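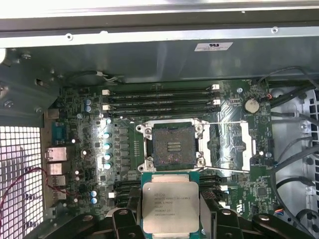 Used workstation, new processor: which tips are worth your time

Every list of tips for swapping a Xeon says to buy the deluxe thermal paste. I doubt it. I paid $9 for a plain tube and the temperatures look the same to me as they did with the fancy stuff.

Check the board's supported CPU list before you spend anything. "Same socket" in a seller's ad proves very little, and a $40 chip the BIOS won't recognize is a $40 coaster.

Unplug the machine, then hold the power button for a few seconds. Wrist straps? Fine if you own one. I touch bare metal on the case and get on with it.

Tie the cables back first – a loose one will drop across the socket at the worst moment.

Hold the processor by its edges, match the notches, and lower it straight down. No sliding, no pressing. The lever will feel too stiff when you close it. Mine always does.

Skip "contact cleaner" for socket pins. I've seen more pins bent by cleaning than by dust.

Put the memory back last, and try one stick before you fill all the slots.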